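Mulholm's new bus app went live in October, and the town would like everyone to know it is a success. The announcement says riders are "already feeling the difference." Some of them surely are. Whether it's the difference the town means is harder to say.

The app, built by a firm called Vesorari, replaces the printed timetables that used to hang at every stop on the two lines running out to Piser and back. Riders open it, type in a stop number, and get a live arrival time. The paper schedules came down the same week. The town says it will save money on printing but hasn't said how much it was spending on printing before, and a request for that number got a link to the app.

The headline figure is 1156 downloads in the first month. That sounds healthy for a town this size. A download is a cheap thing to count, though. It doesn't tell you if the person opened the app twice, or if they ride the bus at all. Asked how many people use it on a normal weekday, the transit office gave a different number: 395. It did not say if that meant 395 riders or 395 times somebody tapped the icon, and the two could be very far apart, as anyone who has refreshed a screen while waiting in the rain will know.

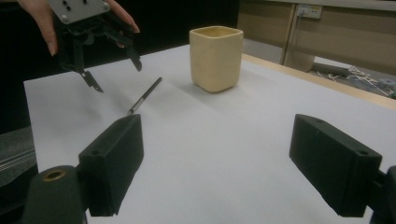 Then there is the claim that buses are now "more on time." The app's own records are the source for this, and they begin on the day the app did. There is no earlier set of numbers to hold them up against. The town did run a rider survey last spring, before any of this, but it asked about seat comfort and fares and left lateness out. So the improvement may be real. It just hasn't been measured.

It also depends on what you call late. Under the new rules a bus counts as on time if it shows up within 5 minutes of the posted arrival. The posted arrival, however, moves. If a bus gets stuck at the Stelmakh Road crossing, the app pushes its estimate back, and the bus is then judged against the new time. A bus that pulls in 12 minutes after the old paper schedule said it would can go down in the books as perfectly punctual. Vesorari calls this "adaptive scheduling."

Riders at the Piser end had mixed views on a recent morning, shortly before eight. A few liked seeing the bus creep along the map and said it let them finish their coffee at home. Others wanted the paper back, mostly older people and one teenager with a dead phone. The stop signs still have the empty metal holders where the timetables went - you'd think somebody would have thought of that before sending the crew around with a screwdriver.

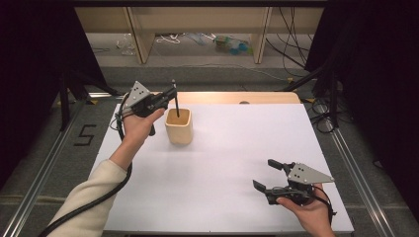 The transit office says anyone without a smartphone can call a phone line for arrival times. The line closes at 5 p.m. The last bus to Piser leaves well after that.

A full review is promised for the spring, and Vesorari will write it. The town sees no problem with the company grading its own work, pointing out that it knows the system best. The contract comes up for renewal 2 months later. Until then, riders who want a printed schedule can ask for one at the front desk in the town hall, where a staff member will open the app and read it to them.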